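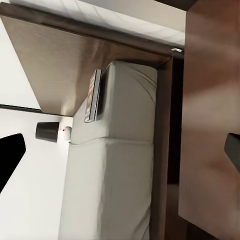 Simulated bedroom with the gripper's two black fingers at either side. A small book or card leans against the white padded block.

Household Chores Evaluation: Progress Report for February
Prepared by Solange Desjardins for Huguette McIntyre, Mallent program office

1. Purpose of this report

This report covers the second stage of the chores evaluation funded by Mallent. The question we were asked to look at is whether a one-arm machine can do ordinary tidying in a home well enough to be worth trying in the Wolde apartments. The first stage dealt with the kitchen and was reported separately. This stage covers the bedroom and the start of the work on shop-floor restocking.

The short answer for the bedroom is no, not yet. Some single steps are reliable in simulation. Whole chores are not. Details are below, along with what we plan to do with the remaining budget.

2. Work completed

The simulated bedroom is finished and in use. Dwight Thibodeau built the room and the furniture, and Yvette Fraser wrote the chore scripts and the scoring. The control software is Irnodeck, the same version used for the kitchen, so results from the two rooms can be compared. We did not change the version in the middle of the stage even though a newer one came out.

Three chores were set up:

Clear the bed. Pick up a small flat item left on or against the bedding and put it on a shelf.
Straighten the cover. Take hold of one corner and pull it flat.
Close up. Push a drawer or door shut after something has been put away.

Each chore was run 200 times with the items in varied positions. The close-up chore was also run with the arm starting from the wrong side of the furniture, which was a request from Wolde. Their apartments are narrow and the machine will often come in from whichever side is free.

3. Results

Clear the bed. The arm reached the item in most runs. Picking it up was the weak part. A thin book or card lying flat on soft fabric gives the fingers very little to close on, and the usual failure was that the fingers pressed into the fabric and closed on nothing. When the item was standing on its edge the pickup was much better. Placing it on the shelf worked in nearly every run where the pickup had worked.

Straighten the cover. Poor. The arm could grip the fabric but often took hold of more than the cover, and pulling then shifted everything under it. Our scoring for this chore also needs work. Yvette scored it on how flat the cover ended up, and a few runs got a good score with the cover hanging well off one side. She is rewriting the measure and we will rerun all of it. Please do not quote the current numbers for this chore.

Close up. The best of the three. Pushing a door shut does not need a grasp, and the arm handled it from both sides. The failures we saw came from the wrist touching a neighboring piece of furniture on the way in. Most of these happened where two pieces stood close together with a narrow gap between them.

All three in a row. We ran the full sequence 100 times. It was completed without a failure in 11 of them. A person tidying the same room would expect to finish every time, so this is the figure we would ask Mallent to look at first. An early miss usually carried through to the end. The machine does not notice that its fingers are empty and goes on to the shelf anyway.

4. Problems during the stage

Camera view. The wrist view turns with the arm, so shelves and walls can show up tilted or sideways. A person looking at the recordings gets used to this after an hour or so. The software was less steady. In the early runs it sometimes treated the long edge of a shelf as the edge of the bed. Dwight added more starting angles to the practice set and the mistake became rare, but it has not gone away completely.

Soft materials. Fabric in the simulator is slow to compute and does not crease quite the way real bedding does. We made the bedding stiffer to get the runs done in the time available. This probably helped the arm a little on the first chore. We will know more after the physical tests.

Delays. The run machine was down for four working days after a disk failure. No results were lost, but the straighten-the-cover runs were done last and in a hurry, and the scoring problem would likely have been caught sooner with a normal schedule.

5. Shop-floor restocking

Stitley has agreed to let us use the layout of one of their fabric and notions stores. Audrey-Anne Ouellet visited on a Tuesday before opening and measured two aisles. Their product list for those aisles runs to 2000 items. We will not attempt anything close to that. The plan is to begin with boxed goods on straight shelves and leave hanging packets for later.

Staff at the store told Audrey-Anne that putting stock out is the quick part for them. The slow part is bringing forward what is already there and finding things customers have put back in the wrong place. We had not planned for either one and would like to add the first to the chore list. It uses the same pushing and pulling motions as the close-up chore, so the extra cost is small.

6. Budget

Spending is in line with the approved plan. The disk replacement was covered under maintenance. We ask to move the unused travel money into physical test time, which would pay for up to 11 extra days on the bench. No new funds are requested.

7. Next stage

Rerun the cover chore with the new scoring (Yvette).
Add a check after each grasp so the arm stops and tries again if the fingers are empty (Dwight).
Repeat the bed-clearing chore on the bench with real bedding and the same arm.
Build the first Stitley aisle and run the boxed goods (Audrey-Anne).

The grasp check is the item most likely to change the overall result. If it works as we hope, the full sequence should improve without any other change. If it does not, we would advise Wolde to drop bed clearing from their trial and keep only closing doors and drawers, a small job by itself and possibly too small to justify having the machine in the apartment.

8. Decisions needed from Mallent

Approval to move the travel money as described in section 6.
Approval to add bringing stock forward to the Stitley chore list.
A contact at Wolde who can tell us what bedding the apartments use, so we can buy the same for the bench.

Bench time has to be booked ahead, so an early reply on the first point would help. The run recordings and score sheets are in the shared project folder, sorted by chore. The cover chore files are marked as provisional.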